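Questions fréquentes - ateliers « table et tri » de Morkau

Mis à jour le 15 janvier 2026. On répond ici aux questions qui reviennent le plus par mail. S'il manque quelque chose, écrivez à Hinata Sugawara, réponse sous deux jours en général.

C'est quoi exactement, l'atelier ?
Une table, de la vaisselle, des boîtes, des restes secs. On débarrasse, on trie, on range. Pour enfants à partir de cinq ans et adultes en reprise d'autonomie. Durée : 50 minutes, rangement compris.

Faut-il apporter son matériel ?
Non. Tout est fourni sur place. Si vous préférez vos propres gobelets ou assiettes, pas de souci, mais marquez-les au feutre dessous. On a déjà un carton entier d'objets trouvés.

Quelle vaisselle utilisez-vous ?
Du plastique pour les gobelets et les pots, de couleurs différentes si possible. Pour les assiettes : grandes, blanches, à bord bas. Les miettes se voient moins bien sur le blanc, on le sait, mais les participants apprennent à passer la main.

Pourquoi des plateaux noirs ?
Le riz ressort bien dessus. Sur la table en bois clair on en perd la moitié. Petit plateau rectangulaire pour les aliments, grand plateau rond pour la vaisselle. Les deux se lavent à l'éponge, pas au lave-vaisselle (le petit se voile).

Riz cru ou riz cuit ?
Cru, toujours. Le cuit colle et sent au bout d'une heure. Un paquet fait la saison si on le garde au sec.

Et les miettes ?
Biscuits secs ou crackers écrasés à la main, pas au mixeur. Trop fin = poussière partout. Prévenez-nous en cas d'allergie au gluten, on remplace par des galettes de maïs.

Mon enfant va-t-il manger les miettes ?
Possible. On le dit au début de la séance et on le redit. Celles du plateau sont touchées par tout le monde, donc non.

Dans quel ordre débarrasser ?
D'abord le sec : miettes et riz. Ensuite les gobelets, puis l'assiette, puis les grands pots. Valter Godinho commence par les pots avec son groupe, ça marche aussi. L'important c'est de garder le même ordre d'une séance à l'autre.

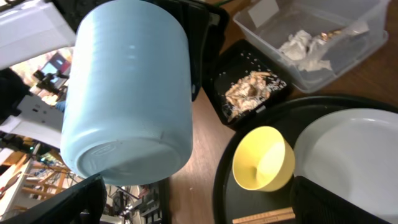 Pour les gobelets coniques, deux options. Couchés sur le plateau rond, ils roulent dès qu'on incline un peu - donc on porte à plat, à deux mains. Ou emboîtés par couleur avant de bouger quoi que ce soit. La deuxième est plus rapide mais les petits coincent les gobelets et il faut tirer.

À quoi sert la boîte transparente ?
Essuie-tout usagé et petits objets qui n'ont pas de place ailleurs. On la veut transparente pour voir ce qu'il y a dedans sans la vider. Elle se trie en dernier.

Et la règle en bois ?
Pour rassembler les miettes en tas. Une raclette fait pareil. Essuyer avec un chiffon humide, ne pas laisser tremper, le bois gonfle et les chiffres s'effacent.

Peut-on refaire l'atelier à la maison ?
Oui, la fiche « Misano » est faite pour ça, demandez-la à l'accueil. Comptez une table dégagée et un balai pas loin.

Combien de places ?
Huit par séance. Liste d'attente ouverte jusqu'en mai, Emiko Amano rapelle dans l'ordre des inscriptions.

Peut-on annuler ?
Jusqu'à la veille midi. Après, la séance est due, sauf maladie - un simple mail suffit, pas besoin de certficat.

Où se garer ?
Parking Hodus, à 300 mètres. Vélos dans la cour, entrée par le portail vert.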